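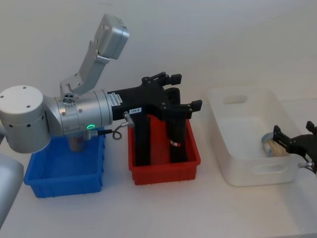

글 에흘루네드 본(Eluned Vaughan) | 객원 기자, 오소라 공대 로봇 동아리 취재

홈 > 매거진 > 캠퍼스 > 동아리 탐방

통 세 개와 팔 두 개, 딘디스 동아리방의 8월

방학 중인 학교 건물은 왜 그렇게 조용한지 모르겠어요. 매점도 닫았고 복도 불도 반만 켜져 있는데, 207호 문 앞에 서니까 안에서 "아니 그거 말고 옆에 거!" 하는 소리가 들리더라고요. 제대로 찾아왔구나 싶었죠.

오소라 공대 로봇 동아리 '딘디스'를 처음 알게 된 건 작년 가을 학교 축제 때였어요. 그때는 바퀴 달린 로봇으로 탁구공을 나르고 있었는데, 올해는 양팔 로봇으로 '파리컵(Parri Cup)'에 나간다고 해서 냉큼 취재를 신청했습니다. 대회 이름 때문에 다들 프랑스에 가느냐고 묻는다는데, 버스로 2시간 거리에서 열려요.

파리컵 분류 종목은 규칙이 단순해요. 심판이 물건을 내주면 로봇이 정해진 통에 옮겨 담습니다. 그런데 통 배치가 경기 당일에야 공개돼서, 팀들은 평소에 이런저런 배치를 다 겪어 봐야 해요. 제가 간 날 연습대에는 파란 통, 빨간 통, 그리고 둘보다 깊고 큰 반투명 흰 통이 나와 있었어요. 은색 팔 끝의 검은 그리퍼는 빨간 통 안으로 손가락을 내리고 있고, 맞은편 그리퍼는 작고 동그란 원통을 물고 흰 통 안쪽에 떠 있고요. 저는 그걸 보면서 저도 모르게 숨을 참고 있었습니다(기자가 숨을 참는다고 도움이 되는 건 아니지만요!).

팀장 티라왓 시리완 씨는 기계공학과 3학년이에요. 태국에서 와서 한국어를 배운 지 얼마 안 됐다더니 저보다 말이 빠릅니다. 제일 어려운 게 뭐냐고 물었더니 망설이지도 않고 대답하더라고요.

"통 벽이요. 물건 잡는 건 이제 다들 해요. 근데 손가락이 통 안에 들어가면 벽이 바로 옆에 있잖아요. 조금만 비뚤게 들어가도 통을 밀고 가 버려요."

이 말을 듣고 나니 통만 보이더라고요. 특히 흰 통은 벽이 뿌옇게 비쳐서 바닥 그림자까지 어른어른한데, 인식을 맡은 팀원들 사이에서는 원성이 자자합니다. 처음에는 흰 통을 연습에서 빼자는 의견도 있었대요. 티라왓 씨가 반대했고, 그날 저녁 떡볶이는 티라왓 씨가 샀다고 합니다.

동아리 회원은 모두 11명이에요. 전공도 제각각이라 기계, 전자, 컴퓨터는 물론이고 산업디자인 전공 학생도 있습니다. 회의는 오후 4시에 시작하는데 끝나는 시간은 정해져 있지 않아요. 제가 있던 날은 회의 절반이 '내려놓는 높이' 이야기였습니다. 바닥에 닿을 때까지 내리느냐, 살짝 위에서 놓느냐. 저는 당연히 끝까지 내려야 하는 줄 알았거든요. 그런데 바닥에 너무 세게 대면 팔이 힘을 감지하고 멈춰 버린대요. 그래서 살짝 위에서 놓자는 쪽이 있고, 그러면 둥근 물건은 굴러간다는 쪽이 있고… 결론은 다음 회의로 넘어갔습니다.

화이트보드 구석에는 '747'이라고 크게 적혀 있었어요. 비행기 얘기인가 했더니 여름방학에 기록한 시연 횟수래요. 사람이 직접 두 팔을 조종해서 물건을 옮기고, 그 움직임을 저장해서 로봇을 가르치는 방식이거든요. 횟수를 채우는 일은 주로 1학년들 몫인데, 의외로 서로 하겠다고 나선답니다. 저도 한 번 해 봤어요! 오른팔은 그럭저럭 움직이겠는데 왼팔까지 같이 하려니까 머리가 하얘지더군요. 제 기록은 저장하지 않기로 모두가 빠르게 합의했습니다.

분위기가 늘 좋기만 한 건 아니에요. 7월에는 프로그램을 통째로 바꾸느라 2주를 날렸고, 그 사이에 그만두겠다고 한 친구도 있었대요. 지금은 돌아와서 케이블 정리를 제일 깐깐하게 합니다. 선이 늘어져서 어디 걸리기라도 하면 그날 연습은 끝이라면서, 제 가방끈까지 의자 밑으로 치워 주더라고요.

연습 장비와 소모품 일부는 동네 부품 가게 '브라켁'에서 할인을 받는다고 해요. 사장님이 대회 날 응원도 오신다는데, 작년에는 목소리가 너무 커서 심판한테 주의를 받으셨답니다.

7시쯤 나오려는데 티라왓 씨가 한 번만 더 보고 가라며 붙잡았어요. 통 순서를 바꿔 놓고 처음부터 다시 하겠다고요. 결국 막차 시간 직전까지 앉아 있다가 나왔고, 파리컵 당일에도 관중석 앞줄을 맡아 두기로 했습니다.

최근 기사
- 기숙사 옥상 텃밭, 올여름에는 무엇을 심었나
- 새벽 6시의 조정부를 따라가다
- 졸업 작품전 준비실에서 보낸 하루
- 천문 동아리의 비 오는 날 활용법
- 학교 앞 복사집 사장님을 만나다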